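Section 4. Finding the Right Spot for Your Haronier Whiteboard

By now your board should be standing on its own four casters, with the pen tray clicked into place and the protective film still on the writing surface. If the film is already off, don't worry (plenty of people can't resist peeling it), but do keep sleeves and belt buckles away from the surface while you're moving things around.

This section is the one people like to skip, and we do understand! The board is together and you want to write on it. Still, please give it 10 minutes, and bring along somebody who uses the room every day. They'll know which door swings wide and who always sits in the corner chair.

Before you start

You will need:
The finished board, with all four casters unlocked
A tape measure
A dry-erase pen and the cloth from the small parts bag
A roll of painter's tape for marking the floor

CAUTION: Two people should move the board over thresholds, cable covers and carpet edges. Hold it by the side rails, one person at each end, and never pull it along by the pen tray.

4.1 Check the light

1. Turn on all the ceiling lights you would normally use, and open the blinds if the room has them.
2. Roll the board to the first place you have in mind and turn the writing side toward the seats.
3. Sit down in the seat farthest away, then in the one nearest, and look for bright patches on the surface. Small patches high up are nothing to fret over, but one in the middle of the board will bother everybody by the end of a long meeting.
4. If you see glare, loosen the two tilt knobs, lean the top of the board slightly forward, and tighten the knobs again.
5. Close the blinds and take another look from both seats.

Note: A room with glass along one side can look quite different in the morning and late in the day. If yours is like that, live with the board in one place for a day or two before you put down any permanent floor marks.

4.2 Check the space around it

1. Put a chair where a person would sit closest to the board, and have your helper sit in it.
2. Ask them to rest their arms comfortably in front of them, then lean forward, then stand up. Their knees and elbows should stay clear of the board the whole time.
3. Walk between the table and the board yourself, carrying whatever you usually carry into that room, such as a laptop or a box of handouts.
4. If you brush against anything, move the table first and the board second. Tables are generally more forgiving.
5. Mark the position of each caster with a short strip of painter's tape.
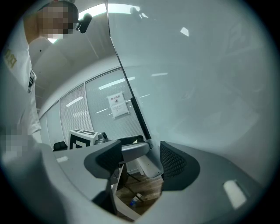
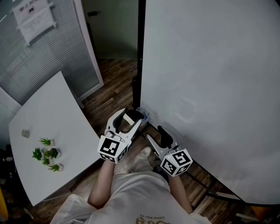 Fig. 4-1. Glass panels fitted with blinds (first picture) and the space between a table and a whiteboard (second picture).

4.3 Lock and level

1. Line the casters up with your tape marks and press down each brake lever with the toe of your shoe until you hear it click.
2. Push gently against the middle of the board. It may sway a little, and that's fine. It should not roll.
3. If one corner rocks, unlock that caster, turn the leveling nut above it a quarter turn, lock it and push again. Repeat as needed. Old floors can take a bit of patience.
4. Peel off the protective film, starting from a top corner and working slowly down.
5. Write a line of ordinary text and read it from the farthest seat, then wipe it away with the dry cloth.

CAUTION: Don't hang bags, coats or extension cords from the tilt knobs. A loosened knob can let the board swing down without warning.

Note: Paper notices are best kept to a wall or a door. Tape left on the writing surface leaves a sticky edge that catches ink, and you'll be rubbing at it for weeks. If you do find some residue, use the Trilcombe cleaning spray listed in Section 7, and let the surface dry completely before writing on it again.

4.4 If the board has to travel

Some boards are shared between rooms. If yours is one of them, leave a set of tape marks in each room, and write the tilt setting on the label behind the left rail. Tighten both knobs before every trip, empty the pen tray, and set all four brakes again when you arrive.

Continue to Section 5, Attaching the Side Shelf.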